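Muramley meetup, speaker notes – the one on time sync and marker tracking
May 4, 2025

Slide 1. Say hi, thank Vemus for the room. Tell them I write the tooling, I don't do the learning side, so please save the policy questions for somebody smarter. Ask who's ever lost a week to a clock offset. Wait for hands.

Slide 2. Quick bit on the pipeline. We call it Asari. Fisheye video in, gripper poses and jaw width out, and a replay file the arm can try to follow. In March it was a folder of scripts and a lot of swearing. Now it's one command (plus a bit less swearing).

Slide 3. Leave the picture up for a while, people like looking at it. Flowers are a rotten thing to plan for: thin stems, petals that come off, nothing rigid to fit a model to. Great test for perception though! Mention how hard the lens bends everything, and that we calibrate on the raw fisheye and only undistort the patches we need.

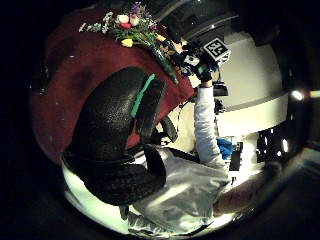

Flower task from the wide lens. The marker cube is on the handheld unit at the end of the raised arm.

Slide 4. The marker story. Detector was happy in the middle of the lens and hopeless out at the rim, where a square stops being square. We were feeding it straight edges it was never going to get. Fix was to warp each candidate patch locally before decoding. Out of 963 test clips, the ones we had to throw away dropped to 35. Pause here, I'm a bit proud of that one.

Slide 5. Clocks. Two streams, two clocks, both sure they're right. We line them up on the jaw opening and closing, then check the drift at the end of the clip. If it's over 6 milliseconds the clip gets flagged and a human has a look. Don't go down the rolling shutter hole – I did that at Setiawan and ran out of time.

Slide 6. What still doesn't work. Glare washes out the white squares on bright floors. The smoother rounds off quick little wrist flicks, so the replay looks sleepy. If anyone's got a smoother they like, grab me at the break.

Demo if the wifi behaves, otherwise play the recording. Then questions.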